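The Flulside Ferry

Zainab Olaniyan had the keys to the ticket office at Jarkport for one more week. After that the bridge would open and the ferry would stop, and the office would go back to the harbour company, who wanted it for storing rope.

She came in at six as usual and put the heater on. It was October and still dark. The first boat to Flulside went at half past, and most mornings it took the same people: the two nurses, the man with the folding bicycle, the boy who worked at the bakery and slept sitting up. She sold them their tickets through the hatch. The nurses had season tickets and only came to the hatch to say good morning.

"What will you do?" the older nurse asked.

"Sleep in," Zainab said.

She had been asked this a good deal and had settled on an answer that ended the conversation.

When the boat had gone she took down the ledger. The company had gone over to a computer years ago, but Usman, who had run the office before her, had kept a ledger as well, and had shown her how to do it, and she had carried on. Each day had one line. Date, passengers, bicycles, weather, remarks. The remarks were mostly blank. Under Usman they had been fuller. He had written things like "Dog fell in, got out" and "Engine poor" and once, across two lines, "Woman going to be married, hat blew off, turned back for hat."

She had worked out the number of lines in her own handwriting the night before. There were 1,779. She had thought there would be more.

At seven the light started to come up behind the cranes. She made tea and took it out to the bench, where she could see the new bridge. The lamps on it were lit from end to end for testing. A lorry went across very slowly, stopped in the middle and came back.

The boat returned with eight people on it. One of them was a man in a good coat, who stood on the slipway looking about him until everyone else had gone up the steps.

"Is there a café?" he said.

"There's a machine in the waiting room. It does coffee and soup."

"What's the soup like?"

"The same as the coffee."

He went in and got one and came back out with it. He didn't seem to want to go anywhere. She moved up on the bench and he sat down.
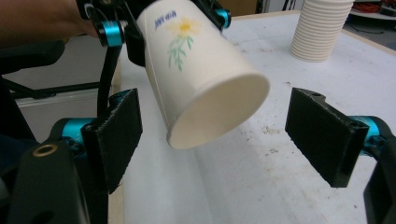
A paper cup with a flower on it.

"I'm from Jasico," he said after a while. "We built the bridge. Well, we did the drawings for the approach road."

"It looks very nice."

"I've never been on the ferry. I've been coming here for three years and I always drove round by the top road. I thought I ought to go on it before it stopped." He drank some of the soup. "It was rougher than I expected."

"That was flat," said Zainab.

He laughed, and then saw that she meant it.

He asked how long she had worked there and she told him. He asked whether she minded about the bridge. She had never been asked that by anybody who had anything to do with it, and she took some time over the answer. She said that her mother had died on the Flulside bank, waiting for a boat to the hospital, one night in a fog when the boats weren't running. The bridge would have got her there. So she could hardly mind about it.

"I'm sorry," he said.

"It was a long time ago. I was at school."

"But you came to work here."

"They were advertising," said Zainab.

The lorry had started out across the bridge again. They watched it get as far as the middle and stop. A man climbed down from the cab, walked to the rail and looked over, then climbed back in.

"What are they doing?" she asked.

"I don't know," he said. "That's not my department."

She had to go in then for the eight o'clock. A school party was booked on it, 60 children with labels round their necks, and it took her and both teachers to get them down the slipway in pairs. One boy wanted to know if the boat had ever sunk. She said no. He wanted to know if it might sink today. She said it was unlikely, and he went aboard looking let down.

When she came back the man from Jasico was at the hatch with his wallet out.

"A return," he said. "No, a single. My car's on the other side."

She tore him off a single. The roll had 200 on it when she opened it at the start of the month and she had hoped it would see her out. It would be close. He held the ticket by the edges and read both sides of it.

"Can I keep this? Or does someone take it?"

"The boatman takes it. Tell him I said you could keep it."

"Will he mind?"

"He'll say he does."

He thanked her and went down the slipway with his coat blowing open. From the hatch she watched him speak to the boatman, and she saw the boatman shake his head for some time and then wave him on.

She sat down and pulled the ledger over. It was too early to fill in the day. Usman had been strict about that; he said you didn't know what a day was until the last boat was tied up. But she wrote the date, and under weather she put fair, and in the last column she wrote, "Man from bridge. Found it rough."

Then the telephone rang. It was the harbour company, wanting to know the width of the door.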